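From: Othmane Kamel
To: Purirbridge small-things list
Subject: Re: Gift box, what goes in first?

You wrote:
> I have 48 small items for our boxes and they
> always look untidy. Do you put the flat things
> at the bottom?

Yes, I put the flat things first. The paper sheet goes along one side, then the packets, and the soft things after.

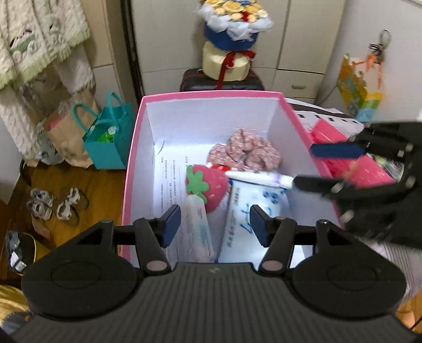

Pink box with scrunchie and strawberry.

My favourite colour for this is pink, but Skustora has also a grey one, 15 cm wide. Please measure the card before you buy. I prefer to lay the bigger things on the bed and choose from there, for example the red card, the plush toy and the green yarn.

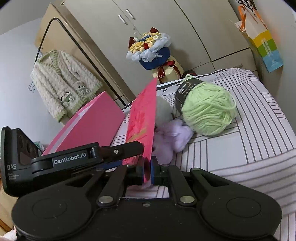
Posting the box

Write the address on two sides. I will bring tape on Thursday.

Kind regards,
Othmane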